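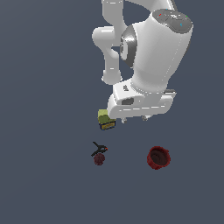

The simulator at Dretora's open day: the arm over a box, a clamp, a ball and a bowl.

January 3, 2018

I had promised myself to write this before the holidays, and now the holidays are over. In August I signed up for the winter open day at Dretora, a small company that makes software for robot arms. The waiting list had 109 names and I was number 27 on it, so I was very glad when the invitation came.

The office is on the second floor, above a shop for bathroom tiles, and I went past the door two times before I found it. We were divided into groups. Mine started in the simulation room, and I must say it was the part I liked most, although many visitors wanted to go directly to the coffee and the real machines.

The program is called Mukulus. It draws a white arm above a plain gray floor, and some ordinary things to pick up are put there. The engineer told us that they can run 2,000 attempts in one night with it. In the workshop, with a real arm, a person must put every object back by hand, and after one hour this person is tired and in a bad mood.

I asked why the floor has no pattern. The answer was that they begin with the simplest surface and add difficulties later, one by one – first other colors, then changing light, then a table with marks on it. I work in a warehouse office, and our tables have a lot of marks, so I will be curious about this last step.

What I did not expect is how much they talk about clamps. For me a clamp was a tool like any other. For them it is a hard case, for the arms are thin and it is not clear where the fingers should hold it. A ball is easier to hold but it rolls away. They have long discussions about this, and two of the engineers continued theirs while we were standing there.

Then we changed to another view, with the fingers much closer.

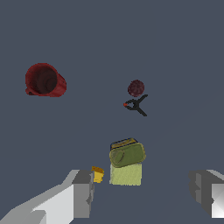 Between the fingers: the green can on its pale block, with the small yellow piece next to the left finger.

This kind of view was more difficult for me to read. I needed some time to understand which gray shape was the left finger and which was the right one. The question for our group was what to take first, the can or the block under it. Almost everybody said the can. One boy said to push everything to the side, and the engineer wrote it down.

After this we saw the module named Trena, which plans the movement, and the older one, Guerra, which they still keep for comparison. I did not follow all of it. The slides were full of formulas and the room was quite warm.

The visit took 4 hours with the break. Entrance was free, but you must register by e-mail, and they answer slowly. The next open day has no date yet. If you go, take the tram and not the car – the parking lot belongs to the tile shop.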